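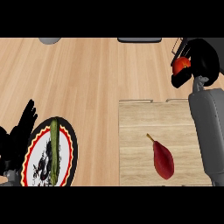 Home Floors Tabletops FAQ Visit Us Contact

Frequently Asked Questions

Most of what people ask us at Dikitz comes up again and again, so we have put the answers on one page. If yours isn't covered, call the shop or send a message through the contact page. Terence Mottram answers most of the messages himself, usually in the evening.

What kinds of wood do you sell?

Ash, maple, white oak and a small amount of cherry. We sell them as finished tabletops, as unfinished boards and as counter sections. Cherry comes in twice a year and goes quickly.

How long does an order take?

Unfinished boards in stock can be picked up the same day. A finished tabletop takes 20 working days from the time we receive the deposit. Orders placed in December take longer, as the finishing room closes for the last week of the month.

What is the largest top you can make?

The longest we can make in one piece is 334 centimeters. Past that we make the top in 2 sections and join them on site with bolts from underneath. The joint can be seen if you look for it. Please measure your stairwell and front door before ordering a long top. We have had to take two back to the shop.

Can I see samples first?

Yes. We mail up to four sample blocks at no charge. Each one is oiled on one half and bare on the other. Wood varies from tree to tree, and a block the size of a playing card won't show you the knots or the color changes in a full board. If color matters a lot to you, come in and pick out the boards.

What finish do you use?

Our standard finish is Tekleab, a hard oil that we put on in three thin coats. It keeps pale woods fairly pale. We also offer Forach, a water-based lacquer, for tops that get heavy use. Forach holds up better to spills, but a scratch in it is harder to fix at home.

Will a light-colored top turn yellow?

It will change somewhat. Maple and ash both get warmer in color over the first year, mostly in the first few months. A room with strong afternoon sun speeds this up. Move bowls, lamps and place mats now and then during that time or you will get pale patches under them. The patches usually even out once the area is uncovered, but it can take a whole summer.

How do I clean it?

Wipe with a damp cloth and dry it right away. A little dish soap in the water is fine. Don't use vinegar, ammonia or scouring pads. The spray polishes sold at grocery stores leave a film that has to be sanded off before we can re-oil, and we charge for that.

How often does an oiled top need new oil?

Once a year for a dining table, twice for a kitchen counter next to a sink. If water stops beading and starts to soak in, it's time. A small can of Tekleab is enough for two coats on a table that seats six. Lay used rags out flat outdoors until they are fully dry before you throw them away - oily rags in a pile can catch fire.

There is a gap between two boards. Is that a defect?

Usually not. Wood shrinks in heated rooms in winter and swells again in humid weather. A hairline gap that closes by June is normal. If you can slide a credit card into it, send us a picture with a ruler next to it. Cracks at the ends of a top are covered for two years.

Can you refinish a table you didn't make?

Sometimes. Châu Thái runs the repair bench and will want to see the table, or at least several clear pictures of the top and the underside. The minimum charge is $70. We don't take in veneered furniture or anything with lead paint.

Do you deliver?

We deliver in town and to Emier. Farther out, we use a freight company and the top arrives at the curb in a crate, so have two strong people ready. Check the crate for damage before you sign.

Can I return a top?

Stock boards can come back within two weeks if they haven't been cut, drilled or oiled. Tops made to your measurements can't be returned unless we made a mistake.

When are you open?

Tuesday hours and holiday hours change through the year, so check the sign-up sheet on the contact page or call. The showroom is by appointment except on Saturday, when you can walk in from 9 a.m. until 1 p.m. Parking is behind the building, off the alley.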